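Método Allonen

El método Allonen es un procedimiento de manipulación robótica para colocar y retirar procesadores de escritorio (CPU) con una pinza de dos dedos, sobre una placa base simulada. Se desarrolló en el laboratorio Zollitz y lo describió por primera vez Yurii Yurchenko en un informe interno, después ampliado. Pertenece a la familia de los métodos de aprendizaje por demostración. Entrada visual: solo la cámara de muñeca. Sin sensor de fuerza en la versión original.

Origen

El trabajo parte de un problema de desmontaje. En las líneas de reciclaje de equipos informáticos el procesador es pieza pequeña, cara y fácil de dañar, y casi toda la automatización anterior se había dedicado a tornillos y carcasas. Zollitz venía de un proyecto previo, Bronum, centrado en módulos de memoria y abandonado en julio por falta de repetibilidad. De Bronum se heredó el formato de datos y poco mas.

Yurchenko propuso cambiar el agarre: sujetar el chip por dos lados opuestos, nunca por la cara del disipador integrado. Las primeras pruebas con ventosa se descartaron pronto – buena sujeción, mala orientación final. 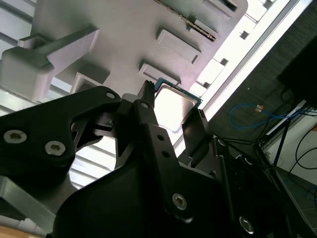
Montaje experimental

Placa simulada impresa en 3D, gris, con relieves y huecos que hacen las veces de zócalos y conectores. Colocada en vertical frente a un panel metálico de ranuras horizontales. La posición vertical es una de las señas del método: obliga a mantener el agarre contra la gravedad durante toda la aproximación y deja la cara de trabajo a la vista de la cámara de muñeca.

La pinza es negra, de dos dedos, con placas unidas por tornillos hexagonales. La punta dentada de uno de los dedos fue objeto de varias revisiones. Con la punta lisa el procesador giraba al tocar el borde del alojamiento; con un dentado demasiado profundo quedaban marcas en el sustrato. La solución adoptada es intermedia y el informe no da la medida exacta.
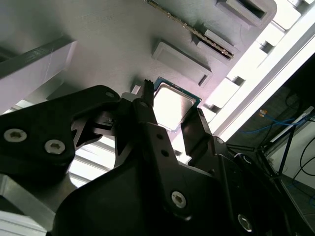 El conjunto de demostraciones publicado contiene 3,000 episodios de teleoperación, repartidos entre 6 operadores. Cada episodio incluye vídeo de muñeca, posición de las articulaciones y apertura de la pinza. Se etiquetaron a mano los instantes de contacto y de suelta. Los episodios fallidos se conservaron, con su etiqueta propia, decisión que luego resultó útil para entrenar el detector de atasco.

Procedimiento

El método divide la tarea en fases, aunque la política aprendida es una sola red y no recibe la fase como entrada. La división sirve para el etiquetado y para la evaluación.

Aproximación. La pinza se coloca frente al procesador con los dedos paralelos al plano de la placa. Corrección lateral por imagen, en bucle cerrado.

Agarre. Cierre lento hasta que la corriente del motor supera un umbral fijo. Es el único dato no visual que usa la política.

Extracción o inserción. En la extracción, primero una ligera inclinación y despues la retirada. En la inserción se invierte el orden: el procesador llega inclinado, apoya un borde y gira hasta quedar plano. Yurchenko llama a este gesto "bisagra".

Suelta. Apertura simétrica. Los fallos de esta fase suelen venir de una apertura desigual, que arrastra el chip hacia el dedo más lento.

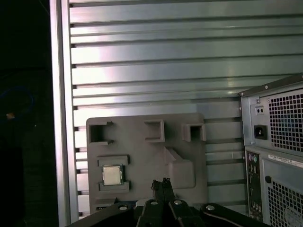 El umbral de corriente se ajusta una vez por pinza y no se vuelve a tocar. Cambiar de modelo de procesador no exige nuevo ajuste si el grosor es parecido. Con sustratos más finos sí, y ahí el método pierde parte de su ventaja frente a los sistemas con sensor de fuerza.

Resultados

La evaluación principal constó de 830 intentos de inserción, de los que 625 se completaron sin intervención. La mayoría de los fallos se concentró en la fase de bisagra: el procesador apoyaba en el borde del soporte y no llegaba a girar. La extracción dio cifras mejores pero se midió con menos cuidado, y el propio informe aconseja no compararlas.

Un segundo ensayo, a cargo del grupo Rantala, repitió el protocolo con otra placa impresa y otra iluminación. Tasa de éxito menor. Rantala atribuyó la diferencia a los reflejos: el disipador metálico y el panel ranurado devuelven la luz hacia la cámara y el borde del chip se pierde en la imagen. Zollitz respondió con una variante que aumenta los datos con reflejos sintéticos, conocida como Allonen-R.

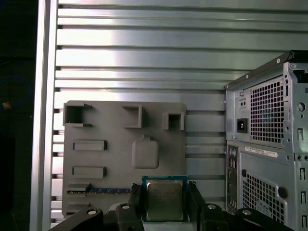
La variante recuperó buena parte de la diferencia en las condiciones de Rantala y no alteró los resultados en las originales. El coste de entrenamiento sube, la ejecución no cambia.

Limitaciones y críticas

La placa simulada no tiene palanca de retención ni pines. Es la objeción más repetida: insertar en un hueco impreso tolera errores que en un zócalo real doblarían contactos. Los autores lo reconocen y presentan el método como estudio del agarre y la orientación, no de la conexión eléctrica.

También se ha criticado la dependencia de una sola cámara. Cuando los dedos tapan el borde inferior del chip, la política actúa casi a ciegas durante el último tramo. Una segunda cámara fija mejoraría el seguimiento según Rantala, aunque complica la calibración y el traslado del equipo.

Sin datos publicados sobre desgaste de los dedos.

Véase también

Aprendizaje por imitación
Inserción de piezas con tolerancia estrecha
Desmontaje robótico de equipos informáticos
Bronum (proyecto)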